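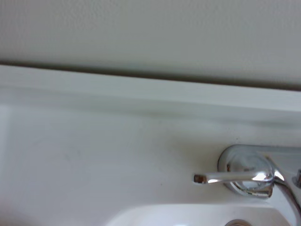 Protective Stop During Vanity Wiping: Cause and Changes to the Contact Check

Dilani Abeysekara
Term project report, Umaris household arm group

1. Background

Umaris is a single arm on a fixed stand, used in the Bincombe teaching lab for cleaning tasks. My part of the project was the bathroom vanity task. The arm holds a foam pad, lowers it onto the countertop left of the faucet, and wipes toward the backsplash in parallel strokes. A small camera at the wrist gives the color view, and a separate depth sensor on the stand (the Ukovik unit) gives the height of the surface. The planner combines both into a map of where the pad may travel.

The report covers a fault on a Monday in April in which the pad holder pushed against the faucet lever hard enough to trigger a protective stop. There was no injury. The lever was not bent, but the pad holder cracked at the clamp and had to be reprinted.

2. What happened

The run was started from the home pose with the normal settings. The first stroke was completed. On the second stroke the arm moved farther right than planned and lowered before it had cleared the lever. The holder landed on top of the lever near its tip. The force reading rose, the arm kept pressing, and the controller stopped when the joint torque limit was reached. The task's own force check should have ended the move well before that, and it did not.

I pressed the emergency stop after the arm had already halted. Power was left on so that the log could be saved. The arm was then moved off the faucet by hand in freedrive mode, with a second person holding the emergency stop.

3. Evidence from the log

The log holds the joint positions, the wrist force, the wrist camera images and the planner map. It shows two separate faults.

3.1 Missing height data over the faucet

The depth sensor returned almost no points on the chrome. The same was true in patches on the white countertop, where reflections were strong. The planner fills gaps in the height map from nearby cells. For a flat counter that works well. For the faucet it meant that the lever, which lies out to the left from its domed base, was filled in at countertop height. The base itself was kept as an obstacle, but the lever was not.

The wrist camera image shows the lever clearly, and a person looking at it would not miss it. The color view was used only to find the line where the backsplash meets the counter, so nothing in the software was checking for the lever. The edge finder also has little else to work with on this surface. Counter, backsplash and basin rim are all white, and the wall is nearly the same shade. The dark line between the wall and the top of the backsplash is the strongest edge on that side of the counter. On the second stroke the edge finder locked onto that line in place of the lower edge of the backsplash. The stroke pattern was moved and turned to match, which is why the pad ended up too far right.

3.2 Force check not active

The force check is armed when the arm enters the contact phase. Contact phase was defined by height: the pad had to be within a few millimeters of the expected countertop. The lever sits higher than the countertop, so the pad met it while the program still considered itself in free motion. In free motion the only protection was the controller's torque limit, and that is set for collisions at travel speed. I had copied the height condition from an earlier tabletop task and did not review it.

I consider 3.2 the more serious fault. The map will be wrong again at some point, and the force check exists to handle that case.

4. Reproducing the fault

The test was repeated on a foam mockup of the counter with a plastic rod in place of the lever. The arm speed was reduced and the wrist force was recorded. With the old code, the force check stayed inactive in all 3 runs, and I ended each one from the pendant. The edge error did not appear every time. It depended on the starting pose, and tilting the wrist more steeply made it more likely.

5. Changes made

Force check. The check is now active from the moment the arm leaves the home pose. The threshold is higher in free motion and drops as the pad comes down, but it is never off.

Height map. Gaps are no longer filled if they touch a known obstacle. They are marked as unknown, and the pad may not enter them. The faucet now has a blocked zone extending 300 mm to the left of the base. A strip of counter next to the faucet is left unwiped as a result.

Edge finder. The result is compared with the previous stroke. If the two differ by more than 2 degrees, the arm retracts and waits for the operator.

Operating rule. The operator keeps a hand on the emergency stop for the whole of each run. Before the fault, the button was on the bench behind the operator.

6. Results after the changes

On the mockup, the arm stopped on light contact with the rod in every run, with no damage to the new holder. On the real vanity the blocked zone kept the pad clear of the lever. One run ended early on the edge check. The log showed that the edge had been found correctly and the earlier stroke was the one in error, so the check does not yet know which of the two results to trust.

7. Open items

The blocked zone is a fixed size and was chosen for this faucet. A different lever would need a new value, entered by hand. Sultana suggested detecting the faucet in the wrist view and building the zone from that. I have started labeling images for it – the chrome reflects the room, so its appearance changes with the arm pose and more images are needed than I first planned.

The torque limit has not been changed. Lowering it caused false stops during fast moves, and I did not have time to tune it before the end of term. The old contact condition is still present in the tabletop task and should be removed before that code is used again.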